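Galline-Greifbacken im Dauerbetrieb: mein Bericht nach dem Umbau

Ich hab lange überlegt, ob ich das Geld für die langen Galline-Backen ausgebe, und dann doch bestellt (plus den Kabelhalter-Satz von Halholm, weil der Versand sonst fast so teuer gewesen wäre wie der Halter selbst). Montiert sind die Teile an unserer zweiarmigen Sortierzelle, die den lieben langen Tag Snacktüten und Riegel in Behälter räumt. Nach 1628 Griffen traue ich mir ein Urteil zu!

Erst mal das Auspacken: Alles sauber in Schaumstoff, Schrauben abgezählt in einem Beutel, dazu ein Faltblatt, das man getrost weglegen kann. Die Zeichnung darauf passt nämlich zur alten Version mit anderem Lochbild. Ich hab eine Weile geflucht, bis ich die richtige Anleitung auf der Herstellerseite gefunden hatte. Das Anschrauben selbst geht dann flott, eine Backe nach der anderen, und bitte mit dem Drehmomentschlüssel, auch wenn es nervt. 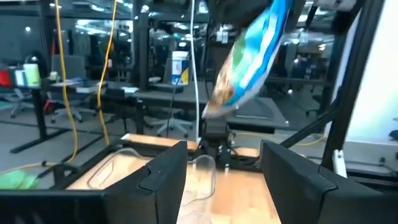

Bei knittrigen Folientüten trennt sich ja schnell die Spreu vom Weizen. Mit den kurzen Serienbacken hatte ich ständig das Theater, dass die Tüte beim Anheben wegkippt. Jetzt packe ich sie oben an einem Ende und lasse sie einfach schräg hängen, so wie die blau-weiß-grüne Tüte hier am anderen Arm, und das reicht mir völlig. Die Greifkraft habe ich dafür um 20 Prozent heruntergesetzt, sonst werden die Riegel platt. Nach dem Backenwechsel unbedingt die Nullposition neu einlernen, beide Arme, immer! Ich hab's beim ersten Mal nur links gemacht und mir rechts prompt eine Macke in die Tischplatte gefahren.

Zur Pflege: Einmal pro Schicht wische ich die Greifflächen mit einem fusselfreien Tuch und etwas Isopropanol ab. Fett und Krümel setzen sich sonst fest, und dann rutscht alles. Die Beläge von Sowa, die man separat dazukaufen kann, halten bei mir länger als die mitgelieferten, kosten aber auch ordentlich. 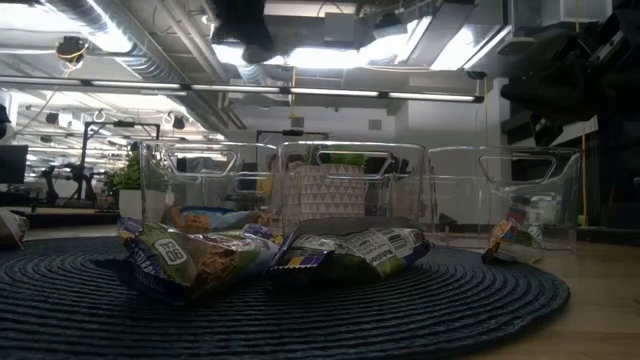 Was ich beim Einrichten unterschätzt habe, sind die Behälter und die Unterlage. Auf der nackten Platte sind mir die Tüten beim Zugreifen gern weggerutscht, mit etwas Grobem drunter bleiben sie eher liegen. Bei mir ist es eine runde, dunkelblaue geflochtene Matte geworden, und die durchsichtigen Kästen stehen in einer Reihe dahinter. Klarer Kunststoff hat allerdings seine Tücken: Die Ränder spiegeln das Deckenlicht ganz schön, und meine Kantenerkennung fand das anfangs gar nicht lustig. Belichtung runter, Schwellwert hoch, dann lief es.

Bleibt der Kabelhalter. Der ist solide, klemmt fest und lässt sich ohne Werkzeug versetzen, nur die Schlaufen dürften größer sein. Am Handgelenk braucht man Reserve, sonst zieht der Arm in der Endlage am Stecker. Ich fahre nach jeder Änderung beide Arme langsam in alle Ecken und schaue nur auf die Leitungen.
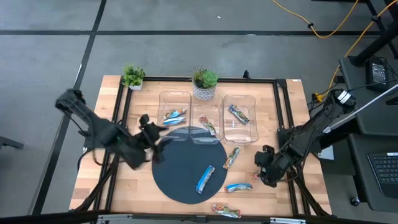 Iolo Craddock sieht die Sache mit den Belägen anders: Er habe die Sowa-Streifen nach 200 Betriebsstunden wieder abgezogen, weil sich bei ihm die Ränder gelöst hätten, und sei mit den Originalen zufriedener. Außerdem würde er das Spiel in den Backenführungen wöchentlich prüfen, das komme in meinem Bericht zu kurz. Stimmt, hole ich nach: Bei mir war bisher alles straff, ich kontrolliere aber auch nur alle 11 Tage, wenn sowieso geschmiert wird.

Von mir gibt es vier von fünf Sternen. Den einen Stern Abzug kriegt das Faltblatt.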